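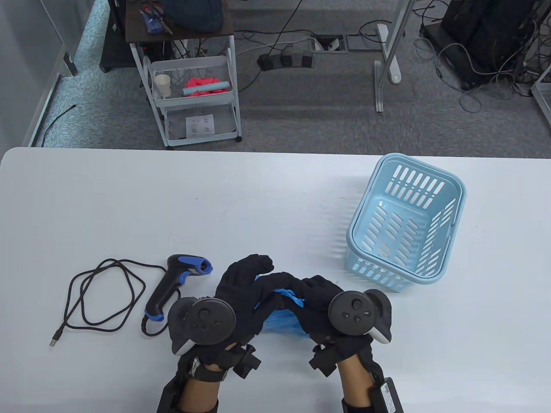
Home Kitchen Laundry Workshop Storage Contact

Keeping plastic bags under control

2021-02-13
By Wendy Kershaw

Most houses have a cupboard with a bag full of bags in it. Ours was under the sink, and every time I opened the door a few of them slid out on to the floor. Last April I emptied the lot on to the table and sorted it, and the system below has held up since then. It takes very little time once the first sort is done.

The first sort

Clear a table and tip everything out. Make one pile of bags you would use again and another of bags with holes, split handles or anything sticky inside. Check each one by putting a hand in and opening it out. Small splits along the bottom seam are easy to miss when a bag is crumpled.

I had 127 bags. I kept fewer than half and could have kept fewer still. The torn ones went to the supermarket collection point, as our council doesn't take them at the kerb. Check what yours does. Receipts and price stickers should come off first.

Flattening

A crumpled bag takes up far more room than a flat one. Lay it on the table, pull the corners square and smooth it from the closed end towards the opening, so the air has somewhere to go. Thin bags cling to themselves and are awkward. Pinch the two sides of the opening between finger and thumb and rub them against each other until they part, then give the bag one shake and lay it down again.

Folding

For carrier bags, fold lengthways into a strip as wide as your hand. Fold the strip over and over from the bottom up, and tuck the handles round the finished packet. The triangle method looks smarter but takes longer, and the triangles come undone in the drawer.

Thin bags without handles, the sort used for lining small bins, are better rolled. Start at the closed end and roll fairly tightly. Put an elastic band round every 9 or so if you have that many.

Do not fold freezer bags you have washed until they are completely dry. Stand them upside down over a wooden spoon in a jug overnight. Bags that have held raw meat should be thrown away.

What to keep them in

A small plastic basket with slots in the sides is the best thing I have found. You can see how full it is, air gets through, and dust and crumbs fall out of the bottom when you lift it. Solid boxes hold on to any damp. Mine is a Litusberg, bought in a set of two, but any basket of that sort will do. Avoid wire for thin plastic. It snags.

Stand the packets on edge in rows, as you would cards in an index. When the basket is full, stop saving bags. This is the only rule in our house that everybody has managed to follow.

Keep large and small bags at opposite ends. I tried sorting them by colour for a while and gave it up.

Washing the basket

Once every couple of months, empty it and wash it in warm water with a drop of washing-up liquid. An old toothbrush gets into the slots. Tilt it against the tap or over the edge of the draining board so the water doesn't sit in the bottom. If it has gone tacky from being near the cooker, bicarbonate of soda on a damp cloth will shift it.

Cables and odds and ends

The same bags are handy for spare leads. Coil the cable loosely following the bend it already has, put it in a small bag and write on a bit of masking tape what it belongs to. Coiled leads, such as those on old telephones and scanners, should not be stretched out straight to store them. Let them lie in loops.

If you have a trolley with wire baskets, line the baskets with a sheet of card before putting small things in. Pens and screws go straight through otherwise. We have a Niveck trolley in the back room and I cut the card from a cereal box. Heavy tools are best kept where they won't tip the trolley when it is pushed.

Bags round small children

Keep all of this out of reach. A high shelf or a cupboard with a catch is right, and under the sink is not, if you have toddlers visiting. Tying a loose knot in the middle of each bag is an old precaution and still a good one, though it does away with the neat rows.

Next week: descaling the kettle, and whether the Hondo sachets are any better than vinegar.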